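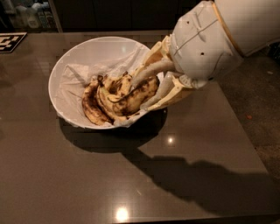 Issue 312

Minutes of the September meeting, Fotanthorpe Allotment and Garden Club

I'm taking the minutes again, so apologies in advance for my handwriting (I typed these up from the back of a seed envelope). We got going at 7:10 pm, a bit late, because the side door of the hall was locked and we all stood by the bins chatting until someone found the key.

Apologies for absence: four received, one of them by postcard, which was lovely!

Minutes of the last meeting: approved, with one change. I had written that the water butts on Caruso Lane leak. They don't leak, they overflow, and I was told so quite firmly. Fixed.

Water. This took up most of the evening. The meter reading came in and we've used roughly 2,000 gallons more than last summer. Some of that is the dry spell, and some of it has to be the tap by the bottom gate, which drips all night – I can hear it from my plot. We agreed to replace the washer first and see what the next reading says before we pay for a plumber. I said I'd pick up the washer. Hoses left running on the paths came up again and voices were raised a little, but it all settled down once the tea came out.

The Stendberg beds. Three of the raised beds at the Stendberg end have rotted through at the corners. We got two prices for lumber and both made us gulp. The cheaper one was $200, delivered, and we voted to go with that and do the building ourselves. Nine in favor, two against, one asleep (kidding, just resting). The work day will be sometime in October, and you'll need gloves and your own drill if you have one.

Compost. The big heap is too wet and it smells, and people walking past have noticed. We talked about adding a lot more cardboard and dead leaves, and everyone seemed happy with that. Then came the long talk about kitchen scraps. I'm all for them, I bring a bucket up every week myself, but please chop them small and bury them in the middle. No plastic in there either, and that includes liners and the bags that say they'll break down. I pulled one out this spring that looked brand new.

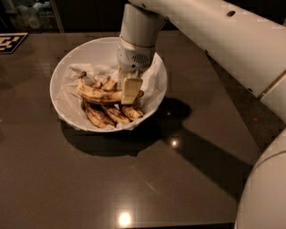
Old banana peels, good for the heap once they're out of the liner.

Someone asked if peels can go straight in the ground around the roses. Opinions were split right down the middle. I've tried it and the roses looked the same as ever, but I did get a lot of fruit flies, so I'm sticking with the heap.

Seed order. We're going with Urkura again this year. If we get the order up to 50 packets the postage comes off, and we're nearly there already. The list is on the shed door, so please write clearly and put your plot number next to your name. Last year we ended up with eleven lots of beets and not one person would admit to them.

Harvest supper. Same hall, same long tables, starting at 6:30 pm. Bring a dish and a chair if you can carry one. We still need desserts – there are five potato salads on the sign-up sheet so far, and mine is one of them.

Any other business. The wheelbarrow with the green handles has gone missing again. If it's behind your shed, just wheel it back, no questions asked. There was also a request to move the noticeboard out of the sun because the notices fade, and we'll look at that next time.

We finished at 8:45 pm and I locked up. The key is back on its hook.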